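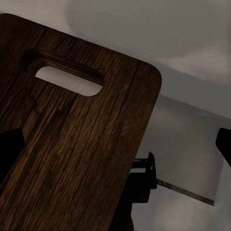

Grustara Household and Bench Chores: Data Card

Version 2 of the collection
Maintained by the Wiegand Laboratory for Domestic Automation

Summary

Grustara is a collection of simulated manipulation episodes covering ordinary chores in kitchens and small workshops. It was prepared to support a narrow question: which everyday tasks can a general-purpose arm with a two-finger gripper complete without help, and which can it not complete yet? The collection contains 259 episodes across 4 task families. Each episode includes rendered views from the gripper, joint and gripper states, a written instruction, and an outcome record.

The laboratory's present answer to the question is mixed. Picking up a single rigid object and putting it down in an open area is handled with fair reliability in simulation. Tasks that require the arm to place a flat object against a support, or to work close to a fixture that it must not strike, are handled poorly. Users should read the section on known limitations before drawing any conclusion about real homes or real shop floors.

Contents of the collection

The four task families are as follows.

Flat goods. Cutting boards, trays, baking sheets and similar items are to be lifted, turned, stood up or hung. The cutting boards in this family are rendered with wood grain, and several have an oval handle hole through which the background can be seen. The hole offers a second way to grasp or hang the object, and policies trained without examples of it tend to ignore it.

Containers. Bins, jars and open boxes are to be moved between shelves and counters. Lids are included in a minority of episodes. Nothing in this family is filled with liquid.

Fixtures and rods. Small parts are to be brought to or removed from brackets, hooks and rails. Clearances are tight by design.

Clearing. Several objects are on one surface and the instruction asks for the surface to be cleared to a stated location. These are the longest episodes and have the lowest completion rate.

Episode structure

Every episode is stored in its own folder. The folder holds one instruction file, one state file, one outcome file and a subfolder of rendered views. State records and rendered views share a common step index starting at zero. An episode ends when the task is complete, when the gripper is commanded to release and withdraw, or at step 300, whichever comes first.

The instruction file contains a single sentence in English. Instructions were written by laboratory staff in the form a householder or a shop supervisor might use. They name the object and the destination and do not describe the motion. Instructions that name color do so only where color is needed to tell two objects apart.

The outcome file uses four values: complete, partial, failed and void. Partial means that the object was moved in the intended direction but was not left in the required final state. A board leaning where it should be hanging is partial. Void means that the simulation became unstable; these episodes are kept so that the counts can be reproduced, and they should be left out of training.

Rendering and scene design

All scenes are computer rendered. No photographs are included. Scenes were assembled in the Bindinia scene tool, which was developed by the laboratory for this purpose, and the object models come from the Trernetti household set. Walls and work surfaces were kept plain and mostly light gray so that object shape, and not room decoration, would carry the information. Lighting was varied between scenes. In dim scenes a dark object and the shadow beside it can be difficult to separate, and dark fixtures may show as little more than an outline.

Views from the gripper include the fingers themselves at the edges of the view. The fingers are black and have been left unmasked. Early users asked for masks, and a mask file may be added to a later version, but the laboratory's position is that a system intended for real work must tolerate the sight of its own hand.

A large object held or approached at close range can hide much of the workspace, including the very fixture named in the instruction. This was retained deliberately. A person at a sink has the same difficulty with a large tray, and manages it by remembering where the rack was. Current policies rarely do so.

Intended uses

The collection is suited to the following uses:

Training and testing of policies that follow short written instructions.
Study of partial views and of objects that block the view of their destination.
Comparison of grasp choices on flat goods with and without handle holes.
Teaching, at the level of an introductory laboratory course.

Uses that are not supported

The collection should not be used to certify any machine as safe for use near people. No person appears in any scene, and no episode tests how an arm should behave when someone reaches into its workspace.

It should not be used to estimate labor savings. Step counts in simulation do not convert to working time, and the laboratory has declined to publish such a conversion.

It should not be used as evidence that a given product can perform kitchen work. The chores were reduced to their handling portion. Washing, drying, inspecting for dirt and deciding whether an item should be thrown away are all absent, and in a working kitchen these make up much of the job.

Known limitations

Contact. Friction values were set by material class and were not measured on real items. Slip on thin edges is probably understated, especially for flat goods held by one side.

Weight. Objects within a class share one density. A thick board and a thin one differ in weight only through their volume.

Variety. The Trernetti set reflects the kitchens and benches its modelers knew. Tools for left-handed users are missing, as are most items made of cloth.

Repetition. Scenes in the fixtures and rods family reuse a small number of brackets. A policy may learn the brackets instead of the task. Users reporting results on this family are asked to report them separately from the others.

Scoring. Outcomes were assigned by script and then reviewed by a member of staff. The boundary between partial and failed in the clearing family was the most frequent source of disagreement, and those labels should be treated with some caution.

Observations to date

The laboratory has run its own baseline policies on the collection and offers the following remarks without a ranking.

Grasping is no longer the main obstacle for rigid objects of moderate size. Most failures occur after a sound grasp, during the final placement. The arm arrives near the right location with the object at the wrong angle, and then either releases too early or pushes against the support.

Flat goods are harder than their simple shape suggests. A long board extends well beyond the fingers, so a small error in wrist angle becomes a large error at the far end. Baseline policies also tend to bring the board in along the shortest path, with no allowance for its corners.

Recovery is weak. When an object shifts in the grip, the policies usually continue as if it had not. Shop-floor work can sometimes be arranged to avoid this, through trays, guides and fixed positions. A household generally cannot, and for this reason the laboratory expects bench tasks to be practical well before kitchen tasks.

Changes in version 2

The fixtures and rods family was added.
Outcome files now distinguish partial from failed.
Instructions containing more than one sentence were rewritten or withdrawn.
Step indexing was corrected in the containers family. Results obtained on version 1 of that family should not be compared with new results.

Access and terms

Access is granted on written request to the laboratory and is free of charge for research and teaching. Requests should state the institution, the intended use and whether trained models will be released. Redistribution of the object models outside the collection is not permitted. Derived data may be shared provided this card is included in full.

Corrections

Errors in labels, instructions or state files should be reported with the folder name and step index. Accepted corrections are listed in the change file at the top level of the archive. The next scheduled review is in July.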